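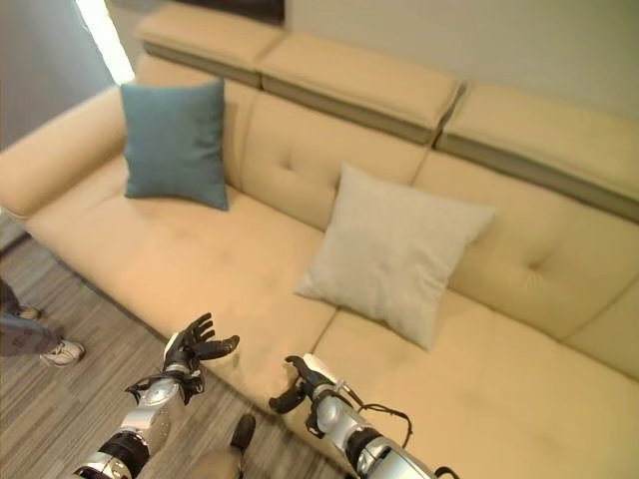
Fig. 4.1. Cream sofa with three back cushions, raised headrests and two throw pillows.

HOSPITALITY HOUSEKEEPING I
Unit 4: Upholstered Seating in Guest Lounges
Instructor: Marlene Paiva

Read this handout before the practical. Bring the fabric care sheet from Unit 3 and a pair of clean cotton gloves.

4.1 Parts of the sofa

Use the same names for parts on every inspection form. The seat cushions are what the guest sits on. The back cushions stand behind them and together form the backrest. Headrests, where fitted, rise above the back cushions. The armrest closes off the end. The line where back and seat meet is called the junction, and most of the crumbs and coins you find this term will come from there.

The sofa in Fig. 4.1 has two long seat cushions under three back cushions, so the seams do not line up. Students often try to match them by pulling the seat cushions sideways. Leave them where they are.

4.2 Tufts, creases and gaps

A button tuft pulls the cover in toward the padding and makes small folds that spread out from the button. You can see this on the middle and right back cushions in the figure. Dust sits in these folds. Use the soft brush attachment on low suction and work from the button outward. Do not pick at the button or turn it.

Gentle creasing near stitched padding is normal and is not reported. Report the following:
– a split seam
– a missing or hanging button
– a stain larger than a thumbnail
– any spot where padding shows

The narrow gaps between headrests are cleaned with the crevice tool, then wiped with a dry cloth. Check the underside of each headrest as well. On a pale sofa a darker underside can hide marks, and you will need to bend down to look.

4.3 Order of work

1. Take off the throw pillows and put them on a clean surface, never on the floor.
2. Vacuum the headrests and the gaps between them.
3. Vacuum the back cushions from top to bottom.
4. Vacuum the junction along its full length.
5. Vacuum the seat cushions and the seam between them, then the curved front edge.
6. Wipe the armrests. On a rounded armrest, go over the outer side too.
7. Return the pillows.

Allow 20 minutes for a three-back sofa. Sebastián Lucero will time the first attempt, but the time does not count toward your grade.

4.4 Throw pillows

Pillows are the first thing a guest sees out of place. The blue-gray pillow in Fig. 4.1 stands upright against the back cushion near the armrest, and this is the position we want. The lighter pillow leans at a tilt with its lower corner pushed into the seat. Lift a pillow like this clear of the seat, shake it, square up the corners and set it down again on its bottom edge.

A fuzzy cover picks up lint and should be brushed in one direction. A woven cover can be patted flat by hand.

Two pillows on a sofa of this size are enough. The Ukomstead lounge standard puts one at each end and leaves the middle free for sitting.

4.5 For the practical

Work in pairs. One person cleans while the other fills in the form, then change over. Lawal Iyamu has the forms and the vacuum attachments. Write the room name at the top of the form – last term several came back without it and could not be graded.

Hand in forms by Tuesday, November 25, 2025.

Reading for Unit 5: leather and coated fabrics, first section only.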